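Rarham 50 mL Conical Tubes, Plain Top, with Clear Bench Rack

Share 6 | Comments 2

The Rarham conical tube is a clear plastic centrifuge tube for everyday bench work: measuring out, mixing, short-term holding and spinning down. It has a tapered base, a threaded neck and printed graduations that stay readable with a coloured liquid behind them. We sell it to teaching labs, dye houses, soil and water testers, and a fair number of home brewers who got tired of chipping glass.

Tubes come in sleeves, with screw caps bagged separately. If you want them with the caps already on, order the Jesis version instead. It's the same tube, packed by a different supplier, and it costs a little more.

Graduations

The scale is printed in dark ink down the side of the tube, with a short tick at each numeral. Read it at eye level with the tube standing upright, and take the bottom of the meniscus. The taper makes the lowest part of any conical tube less useful for measuring, so for small volumes use a pipette and treat the tube as a container only. For anything that goes into a report, weigh it.
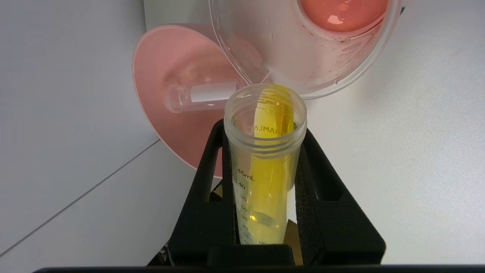
Pouring from a beaker is fine for most jobs. The mouth is wide enough that you won't need a funnel if you go slowly and keep the lip of the beaker close to the rim. Let the liquid run down the inside wall so it doesn't splash or trap air. Stop a little short of your mark, wait for the wall to drain, then top up with a dropper. Don't fill to the threads. Liquid caught in the threads will creep out under the cap, and with food colouring or pH indicator you'll be wiping it off everything for the rest of the day.

If you're working with more than one colour, rinse the beaker between pours or use a second one. Everaldo Vasconcelos in our warehouse runs the dye checks on new stock and keeps one beaker per colour, each with a strip of tape on the handle side.

The rack

The rack supplied with the starter kit is clear plastic, with rows of round holes. You can see liquid levels through it without lifting the tubes out, handy for settling tests. It's light, so load it from the middle outwards and keep one hand on it when you pull a tight tube.

Rinse the rack in warm water with a mild detergent and let it air dry upside down. Don't use acetone or a scouring pad on it. Either one will cloud the plastic and you won't get it clear again. A white bench or a sheet of white paper underneath makes pale solutions much easier to judge, and it shows up drips before somebody leans a sleeve in them.

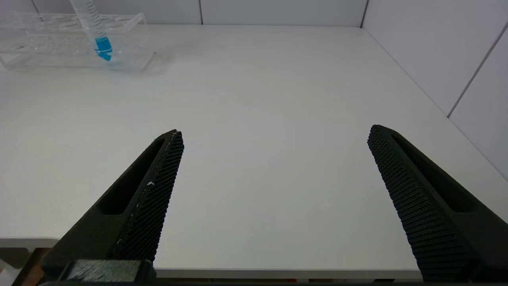

Set the rack towards the back of the bench and leave the front clear for pouring. It sounds obvious, but most of the spills we hear about come from reaching over full tubes to get at an empty one. Left-handed users may prefer to swap the rack and the beaker around.

Starter kit contents

One sleeve of tubes
Caps, bagged
One clear rack
One plastic beaker
Two droppers

Bulk orders

Loose tubes are also sold in cartons of 400 and 700. The 700 carton is heavier than it looks – please have someone on hand to receive it. Cartons ship from our Listham store and are not split. School orders placed before the January break go out first, in the order we receive them.

Care and disposal

These are sold as single-use tubes. Plenty of customers wash and reuse them for coloured water and classroom work, and we see no problem with that. Don't reuse them for anything biological, and don't spin a tube that has been dropped or has a white stress line near the base. Check your centrifuge manual for the speed limit with plastic tubes, and always balance the rotor.

Comments (2)

Eirini Mavromatis
Bought the kit for a Year 8 density unit. The numbers are easy to read from the second row of desks if you hold the tube against a white card. Would like a second rack in the box.

Stojan Grgić
Caps fit the old Cordeiro tubes as well, in case anyone has a drawer full of those.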